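Drulik PC Teardown Kit: tips after 40 towers
Workshop Tips, Mar 19, 2023

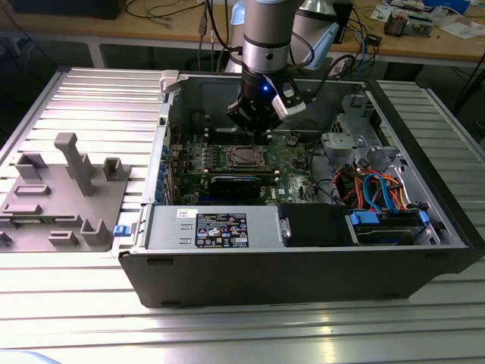 Dell tower on its side, panel off, gripper over the socket.

Quick notes on the Drulik kit since people keep asking. It's an add-on for a small arm you already own: gripper fingers, wrist camera mount, printed plate, and the Trininier software that runs the pull sequence. $302 with the plate, $169 without. Get the plate.

Not a full review, just what I'd want to know before opening the box.

Before you switch anything on

Unplug the tower. Hold the power button in for a few seconds. Yes, every time.

Side panel comes off by hand. The kit doesn't do panels and the Faulkner one doesn't either, whatever the ad says.

Lay the case flat, open side up, and push it against a stop. A slatted aluminum table is great for this, you can bolt a stop wherever you want. On a plain bench use a strip of rubber shelf liner under the case or it'll creep.

Blow the dust out first. Outside. Camera hates dust and so will you.

Clear loose cables off to one side. Tie the drive wires back with a bread tie if they droop over the board. The software wants to see the edges of things and a red and orange wire across a slot is enough to make it sit there thinking.

Setting up

Do the camera calibration with the case already on the table, not before. Manual has this backwards.

Speed: leave it on 3 for the first few machines. It goes higher. Don't.

Check the cable loop on the arm. Swing the wrist all the way left and all the way right by hand (power off) and make sure nothing pulls tight. I zip tied mine too short and had to cut it all off agian.

Fixture plate goes within reach but not under the arm's path. The uprights are taller than you'd think.

Order of work

Expansion cards first. Release the latches yourself, then let the gripper lift. Straight up, no wiggle. Wiggle setting is off by default, leave it.

Memory next. Open the clips at both ends with a plastic spudger. Fingers are slightly too fat for clips on older boards.

Processor last. Heatsink has to be off already and the old paste wiped. Lift the metal frame over the socket by hand. Pins in the socket are the thing you'll wreck, so if the approach looks even a bit crooked hit stop and redo it.

Drives on plastic rails: squeeze and slide, quicker by hand. I skip the arm for those.

Power supply: leave it in or unscrew it yourself. Too heavy for this gripper. And never open one up.

Odds and ends

Spare finger pads from Zadov fit fine and cost less. Trim a little off the back.

Wipe pads with rubbing alcohol when they get shiny.

Masking tape on the bench with the model written on it, parts go in a row behind. Cheap and it works.

Laptop stand, coffee, phone, all off the arm's side of the table. Learned that in September.

Worth it? For a tower or two a month, no, a screwdriver is faster. If you've got a stack of the same model then yes, the second one goes alot smoother than the first. Software updates are free the first year, didn't see a price for after that. Will add it here if they write back.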